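Engineering > Field Notes > Interviews

Filed under: Grippers & End Effectors, Fault Reports

Reading time: 3 min

Fingertip drift on the hand-held gripper: an interview with Asuka Honda

The fault was logged in October as a width error. During packet handling with the Elano hand-held gripper, the recorded jaw opening stopped matching the real one. Asuka Honda, who maintains the tools at Restine, spent most of a month on it.

"The first report said the software was losing the jaw," Honda said. "I believed that for too long. We reinstalled the tracking package twice and got the same numbers."

The error was small at first. On the bench gauge, a commanded opening of 40 mm read correctly in the morning and was off by late afternoon. Of 600 recorded grasps in the affected batch, 92 had to be thrown out. Most were grasps on thin, flexible packets, where a small error in width decides whether the log shows a hold or a miss.

Honda traced the fault to the fingertip covers. Each is held by two screws, and on the affected unit the screws had backed out far enough for the cover to rock under load. The pad moved with it.

"By hand you could barely feel it," she said. "Under a grip load it opened up. A rigid box hides that. A packet lying flat on a table does not, so the packets got the blame." 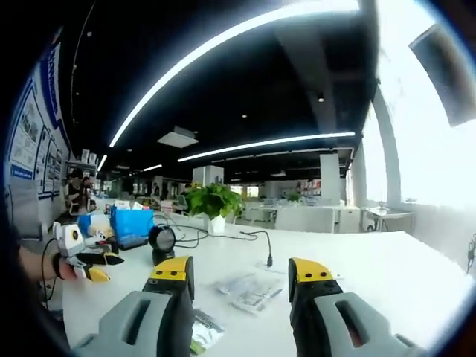 What changed afterward

The screws are now set with a torque driver and marked with paint across the head -- a broken paint line means the tool comes off the table. Babatunde Bako wrote the check into the start-of-shift sheet. It takes two minutes per gripper.

Honda is less satisfied with the logging. The recorder had no test for a slow shift in the closed-jaw reading, so the data looked valid until Bako compared it with the gauge by hand. A zero check now runs every 49 grasps. She would prefer a continuous one, but the current firmware does not support it.

Asked whether there was a safety concern, she said it was minor on a hand-held tool. "The same covers go on the arm-mounted version. A cover coming off there, at speed, is a different report. We pulled those units the same afternoon and inspected them."

Two of the arm-mounted units had loose screws. Neither had lost a cover. Both are back in service, and the supplier has been asked for a thread-locking compound that does not attack the cover material. Honda was still waiting for a reply when we spoke.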